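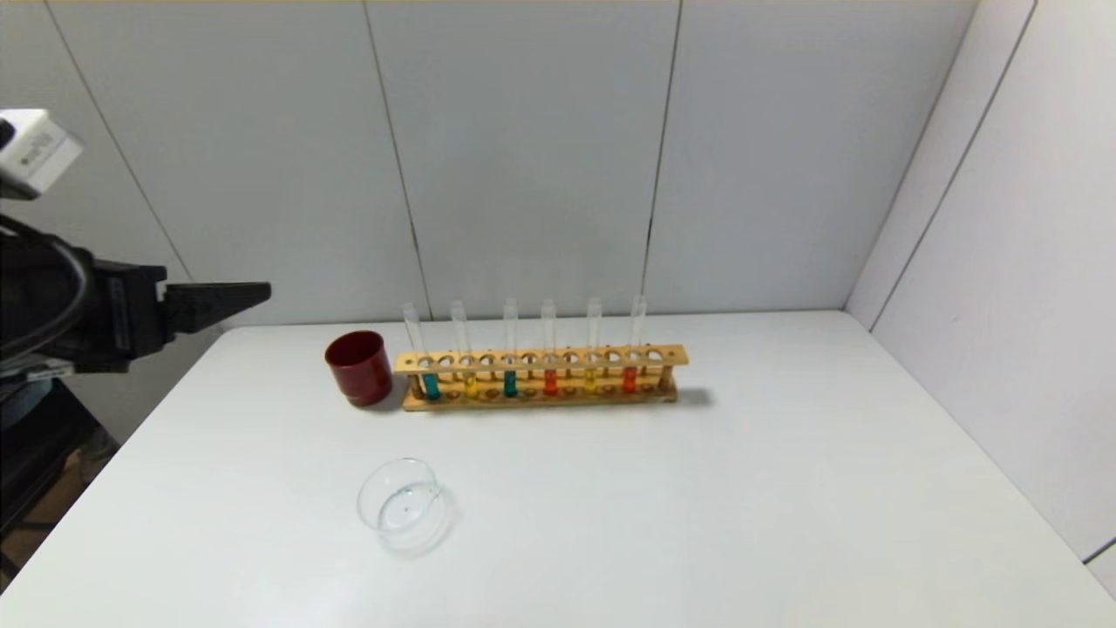
Figure 3. Bench layout at the Matura workshop, with six tubes set in alternate holes of the rack.

4. Bench Construction and Tube Handling

4.1 Layout of the work area

The bench was built in a shared workshop where floor space is assigned by the month and where equipment must be left in a condition that other members can work around. These terms shaped the design more than any technical requirement did. The arm is fixed at the left of the table, and everything it is expected to reach is kept within the near and middle portions of the surface. Light-coloured wall panels close off the back and the right side. They were added after the first trials, when movement elsewhere in the workshop repeatedly disturbed the colour detection described in Section 3.

The rack is a common two-level wooden one. The upper plank has a row of through holes, and the lower plank has shallow matching holes which hold the tube bottoms. Tubes are placed in every second hole. With tubes in neighbouring holes, the fingers could not open far enough to release one tube without touching the next, and the narrower fingers that would have solved this were too flexible to hold a tube straight. The layout in Figure 3 was therefore adopted for all later work. Tubes contain a short band of teal, yellow or red-orange liquid, low enough that most of the glass above it can be gripped.

A red cup stands near the left end of the rack, and a clear dish is placed toward the front of the table. Both are treated by the planning software as fixed obstacles. Their positions are entered by hand at the beginning of each session and are not updated while the arm is moving.

4.2 Upright grasps

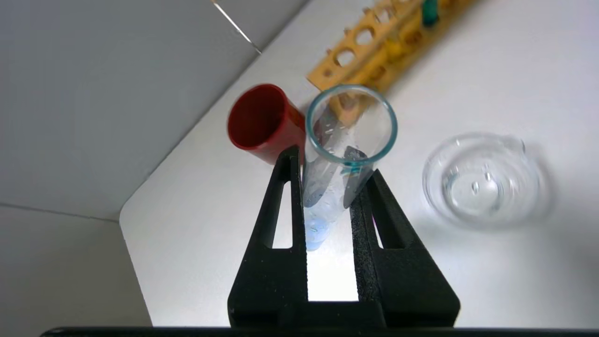

Vesela Kovačević
Lead Author, Controls and Software

The upright grasp is the basic operation of the bench. The fingers close on the tube near its middle, and the wrist camera is used to confirm that the mouth of the tube remains facing up. As Batista, our control program, has no measure of force at the fingertips, closing is governed by motor current alone. The current limit was set by trial on empty tubes and then lowered until slipping began. The working value was fixed slightly above that point.

A small lean in the held tube is accepted. The two fingers meet the glass at an angle to one another, and a tube taken from the rack with a lean of its own will usually keep some of it. The program estimates the lean from the outline of the rim and corrects for it at the wrist before the tube is moved over the cup. No correction is attempted when the rim outline cannot be found in full. In that case the arm stops and waits for an operator.

Clearance at the cup proved to be the tighter problem. The tube must pass close beside it, and the cup's glossy surface gives highlights that shift as the wrist turns. An early version of the program took one such highlight for the rim of a tube and drove the gripper toward it. Candidate rims are now rejected if they fall within the region marked as the cup. The check is simple, and it has the side effect that a tube held too near the cup may also be rejected. We judged this acceptable for a bench that is never run unattended.

Trials were logged from 7/26/21 until the end of October. The log holds 2,097 grasp attempts, counting those stopped by the operator. Of these, 142 were ended by the program because no complete rim was found. The remainder are analysed in Section 5.

4.3 Horizontal holding and approach to the rack

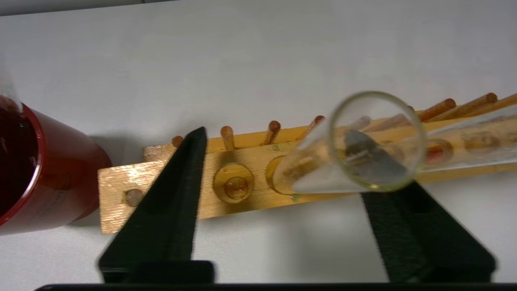 Gonçalo Paiva
Mechanical Design and Fabrication

Holding a tube on its side was not part of the original plan. It was added so that an empty tube could be carried low across the rack to the drying pegs, where the upright posture left too little room under the arm. With the tube roughly horizontal, the mouth faces the wrist camera as a thin ring and the pegs and holes behind it are seen through the glass. The view is difficult for the software. Curved glass displaces the apparent position of each hole, and the fingers themselves appear again as a dark shape inside the mouth.

Two approaches were compared over 200 trials, with 100 given to each. In the first, the rack position was measured once, before grasping, and treated as fixed. In the second, it was measured again while the tube was held. The first was more dependable. The second failed chiefly when a hole seen through the glass was matched to the wrong hole in the stored model, and it was withdrawn.

Fixing the rack position places a greater demand on the bench itself. Hollis Achterberg made a pair of low stops under the table to keep the top from shifting on its supports, and the arm's mount was bolted down a second time after a slow drift was found in the October records. We advise others working from these plans to do both at the outset.

4.4 Return and release

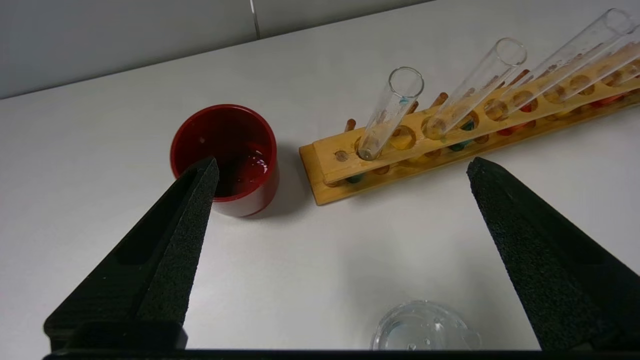
Photo: Melahat Kaplan, Matura Workshop

After each release, the fingers are opened wide and the wrist is drawn back until the cup and the near end of the rack can be seen together between and beyond the fingertips. This pose was chosen as the common starting point for all motions. It leaves a clear gap between the fingers and gives the program a view of the tube mouths at a consistent lean. Marks and streaks on the glass remain a source of error at this stage. Tubes were rinsed between sessions, but residue was not otherwise controlled.

The motion files are kept in the Trendier format, and the drawings for the fingers, table stops and mount are filed with the workshop. Replacement fingers were cut to the same drawings by Zetel, and no change to the stored grasp positions was needed after they were fitted. Teodora Softić maintains the current parts list, which differs from the one used in the trials only in the fasteners at the mount.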